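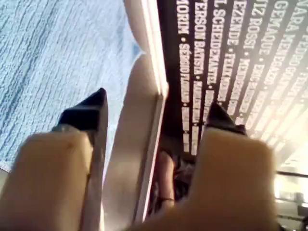
Item 148, floor-level set: black pointed-toe shoes beside a banner of names

Jelinard Project Forum > Data Collection > Labeling Rules
Topic: Partial lettering and partial people in the floor-level set
Started by hang_vi (Moderator)

hang_vi wrote:
Colleagues, I am opening this topic on behalf of the Stesten labeling group. Item 148 came back from review with two sets of labels that do not agree, and the present guide does not settle the matter. The item belongs to the batch that will train the cart to recognize people and walking surfaces from a low viewpoint.
The points in dispute are as follows. First, whether the lettering on the banner should be transcribed or simply marked as a text region. Second, whether the narrow section of leg between the two near legs is to be entered as a separate person. Third, what class applies to the pale strip between the carpet and the banner.
Please reply with reference to the guide where possible. The rules for this batch close at the end of October.
Hằng Vi
Labeling Coordinator, Jelinard

kaden_ops wrote:
On the first point, I favor transcription. Section 4 states that legible text is to be entered as read, and several pieces are legible: TIZ ROSSI, GEMAQUE, L SCHIEDEMANTEL. An incomplete word may be entered with the open-end mark. We did the same for the signs in the Phí batch and had no complaint from the training side.

r_oakes wrote:
I must disagree with the previous reply. The signs in the Phí batch were directions and room numbers. These appear to be names of people, and section 9 asks us to keep personal names out of the label files unless the task needs them. The cart does not need to read names. It needs to know that a dark surface covered in white lettering is not an opening in the wall. A single text region with no transcription meets that need.

kaden_ops wrote:
Section 9 was written for badges and desk plates. A banner on display is a different case, and the lettering remains in the picture whether or not we type it.

r_oakes wrote:
The section says "names of persons" and makes no exception for display. A label file can be searched and a picture cannot be searched so easily. I would ask that the section be followed as written until it is changed.

stesten_review3 wrote:
I was the second reviewer on this item. I drew the region as far as the letters could be told apart and stopped where they wash out in the light at lower right. The first reviewer drew it to the end of the dark surface. We should choose one method before the remaining items are sent out, as the batch has more than 1000.
On the second point, I entered the far leg as a separate person, with the "mostly hidden" mark. I did not enter footwear for it. There may be a dark shoe, but I could not be certain.

m_terrell wrote:
I support the separate entry. From this height the cart will often have nothing but a shin to go on, and if we drop such cases we teach it to ignore them. We removed the small partial figures from an earlier batch for the sake of clean labels – a decision I argued against then and would argue against now.

kaden_ops wrote:
No objection on the far leg. I would add that the two near legs should keep their "out of focus" mark even though the left shoe is fairly sharp. The mark applies to each part separately under section 6.

stesten_review3 wrote:
Agreed. In my version the left shoe carries no mark and the leg does. I will correct the first reviewer's entry to match.

r_oakes wrote:
On the third point, I entered the strip as "step edge."

m_terrell wrote:
I would not go that far. It could be a step edge or it could be a panel, and I cannot tell which from a single view. A wrong "step edge" will make the cart stop in front of flat trim. The guide has "boundary, type unknown" for this purpose and I would use it.

r_oakes wrote:
The cost of stopping is small. The cost of driving over a step is not.

m_terrell wrote:
That is a matter for the planner settings. The labels should record what the reviewer could tell.

hang_vi wrote:
Thank you all. The following applies from now on, pending the next edition of the guide.
Lettering: text region only, no transcription of names, drawn to the limit of what can be told apart as letters.
Partial figures: separate person entry with the "mostly hidden" mark; footwear left blank when in doubt.
Pale strip: "boundary, type unknown." I have noted the objection from r_oakes and have asked the planning group how that class is handled at run time.
The 25 items already returned with transcribed names will be reopened. kaden_ops, kindly send me the list for your share of them.

kaden_ops wrote:
Sent. I still hold that section 9 should be reworded, and will raise it in the guide topic.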